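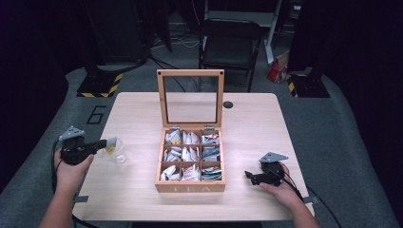
*Tea box with nine compartments and a glass-lidded top.*

# Guest FAQ: Horrocks House, Ostatthorpe

Answers to the questions we get most often by email. If yours isn't covered, write to the office and put your booking number in the subject line.

## Booking and payment

**How do I book a room?**
Use the form on the booking page or call the office between 9 a.m. and 5 p.m. We don't hold rooms without a deposit. The deposit is one night's rate and comes off your final bill.

**Is there a minimum stay?**
One night for most of the year. During the November walking week we ask for 3 nights.

**Can I cancel?**
Yes. Cancel two weeks or more before arrival and you get the full deposit back. After that we keep the deposit unless we can rebook the room. If you leave early, we charge for the nights you reserved.

**Can I rent the whole house?**
Yes, outside the walking week. The rate is $1,295 a night and includes all bedrooms, the sitting room, the dining room and the garden. Breakfast is extra for whole-house bookings. Groups who want to cook for themselves can use the small kitchen, but not the main one.

**Do you take cards?**
All the usual ones. We also take cash. We no longer take checks.

## Arriving

**Where are you?**
131 Vasel Road, on the north side of Ostatthorpe. Some navigation apps send drivers to Vasel Lane, which is a dead end behind the sawmill. If you pass the sawmill, turn around and take the second left after the bridge.

**What time is check-in?**
From 3 p.m. until 8 p.m. Checkout is at 10:30 a.m. You can leave bags in the hall closet before and after.

**What if I'm going to be late?**
Call before 6 p.m. and we'll give you a code for the key safe by the side door. The code changes daily, so one from an earlier stay won't work. Your room number will be on the key envelope.

**Is there parking?**
There is a gravel lot behind the house. It's free, and spaces aren't assigned. Trailers and motor homes don't fit through the gate. The town lot by the church takes them and is a five-minute walk away.

**Can I get there without a car?**
The bus from the train station stops at the foot of Vasel Road. The walk up is short but steep. The last bus leaves the station at 7:10 p.m., and after that you'll need a taxi. Book one ahead, as there isn't a stand at the station.

## Rooms

**Do all rooms have a private bathroom?**
All but the two on the top floor, which share one across the landing. Those are the cheapest rooms and we list them as "shared bath."

**Do the rooms have TVs?**
No. There is one in the sitting room.

**How is the Wi-Fi?**
Good on the first two floors and weak on the top floor. The password is on the card in your room.

**Is there an elevator?**
No. Room 2 is on the ground floor and has a walk-in shower with a grab rail. The front entrance has one step, and we have a portable ramp. Tell us when you book if you'd like either.

**It's cold in my room. What do I do?**
Turn the dial on the radiator to 4 and give it half an hour. The boiler goes down at 11 p.m. and comes back on at 5:30 a.m. Extra blankets are on the top shelf of the wardrobe.

## Food and drink

**What time is breakfast?**
7:30 to 9:30 a.m. Walkers who need to leave earlier can order a packed breakfast by 7 p.m. the evening before.

**Do you serve dinner?**
No. There are two places to eat in the center of town, and both stop serving at 9 p.m. You can bring takeout into the dining room. Please don't eat hot food in the bedrooms.

**Is tea and coffee included?**
Yes. Help yourself at any time of day. Milk is in the small fridge by the window. Oat milk is there too, or should be. Ask if it has run out.

**Can you handle food allergies?**
Usually, with notice. Our kitchen uses nuts, wheat and dairy every day and we can't promise that any dish is free of traces.

## Pets and children

**Can I bring my dog?**
In rooms 1 and 2 only, for $15 a night. Dogs aren't allowed in the dining room during breakfast.

**Do you have cribs?**
Two. They're free but need to be reserved. Bring your own bedding for them.

## Walking

**Do you have maps?**
We lend out maps and sell the Clustano trail guide at the desk. The full Clustano loop climbs over 3,000 feet and takes most people a whole day. The lower path is flat and fine for young children.

**Are there guided walks?**
Ruairí Ó Briain leads them from May through the November walking week. Sign up on the sheet in the hall. Walks leave from the gate at 9:45 a.m. and go ahead in rain, though not in high wind.

**Where can I leave muddy boots?**
In the rack inside the side door. The drying room is next to it and stays on overnight.

**I left something behind. Can you mail it?**
Yes, for the cost of postage. We keep lost items for two months. Phone chargers go in the basket at the desk, and anyone who needs one can borrow it.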